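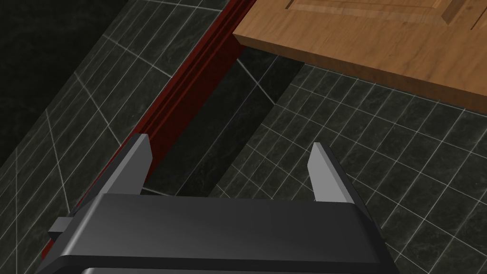 Drawing for Beginners
Notes for Week 4: Light, Dark and the Stuff in Between

Hi all. A few of you missed class because of the ice, so I'm writing this one up longer than usual. If you were there, skim it and go straight to the homework at the bottom. We're in room 243 through the end of February, then back upstairs where the windows are.

Where we left off

Last time we did contour, meaning the outside line of things and nothing else. Lots of you told me your drawings looked like coloring books, and yes, they did! Mine too. A contour tells you where a thing stops. It doesn't say much about which way its surfaces are facing, and for that we need value.

Value is just how light or dark something is. Forget color for now. A lemon and a sheet of newsprint can be close to the same value, and a red brick and a green bottle can sit side by side at the same value too, which drives people crazy the first time they try it in pencil (they put the pencil down and say "but one is red!"). Squint. Squinting is the cheapest tool in the room, and I'm going to nag you about it until the last class.

Planes

Pretty much anything can be roughed out as a set of flat faces. A shoebox has three you can see at one time from most angles. A head has dozens, if you're patient. When a face turns away from the light it gets darker, and when it turns toward the light it gets lighter, and at the place where two faces meet you get a change in value. You don't need to draw a line there. I'll say it again because I saw a lot of lines on Tracing Night: let the two grays bump into each other and leave the edge alone.

We did the box first, then the pepper mill, then the thing with the folded paper. The folded paper is my favorite. Same sheet, same white, and yet one side of the fold goes properly gray. If you ran out of time on it, do it at home under a desk lamp. One lamp only, please. Turn off the ceiling light or you'll get a second set of shadows and end up hating me.

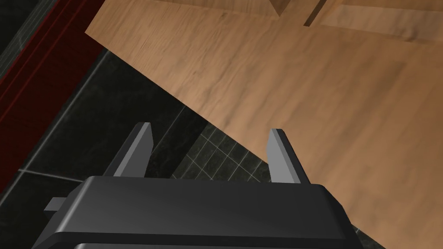 Fig. 2. Lighter inner plane, darker outer edge on the left finger.

How many grays?

Five. You can do a very respectable drawing with five: paper white, light gray, middle gray, dark gray, and as black as your pencil goes. I make everybody do a value strip before we start, and I know it's boring. Draw five boxes in a row. Do the white one (easy, you're done) and the blackest one, then the middle, and then fit the last two in between. Going left to right in order almost always leaves you with three lights that look the same and a big jump at the end.

On pencils: a 2B and a 6B are plenty. I brought in the Goltberg sketch set because that's what the school store had, and the 6B in it is nice and soft. The Damgaard pad is fine as well, though the paper is slick and you'll have to build your darks slowly. If you already own something else, use it. Please don't go spend money on my account.

Dark things are hard

This came up at the end and I rushed it, so let me back up. When you draw something black, the temptation is to fill the whole shape in with your darkest dark. Then you've got a hole in the paper in the shape of a teapot. Even a dull black surface picks up some light on whatever face is pointing at the lamp, so start by asking where it's least black. Put that in as a dark gray, maybe even a middle gray if you're feeling brave, and save the real black for the faces turned away.

Highlights on black things are another trap. On a shiny black teapot the highlight can be sharp and nearly white. On a matte one it's soft and a good deal grayer, and if you leave it paper white the teapot suddenly looks wet. Compare it with your strip. Hold the strip right up next to the drawing, close one eye, and check.

Assunta Fiore (she teaches the Saturday painting group, some of you know her) has her students do the darks first and the lights last. I do it the other way around, lights first, since I'm messy and I smear. Try both. We had a long argument over this at lunch and neither of us budged an inch.

The spaces between

We'll spend all of next class on this, but start noticing it now. The gap between two chair legs has a shape. So does the bit of wall inside a cup handle. If you draw that shape carefully, the legs or the handle kind of draw themselves. And the gap has a value, too! People shade the chair beautifully and leave the floor showing through it blank, and then the chair floats.

Homework

1. One value strip, five boxes. Date it and keep it in your pad.
2. Folded paper, one lamp, 46 minutes. Set a timer and stop when it rings, finished or otherwise.
3. One dark object from your kitchen. No lines where planes meet.
4. Read the chapter on shading in the Cotau book. The library copy is on the shelf at 811, which is the poetry section. I've told them. Skip the part on perspective, we'll get there.

Bring an eraser you can knead next time, and the chair drawing from Week 2 if you still have it. We're going to wreck it.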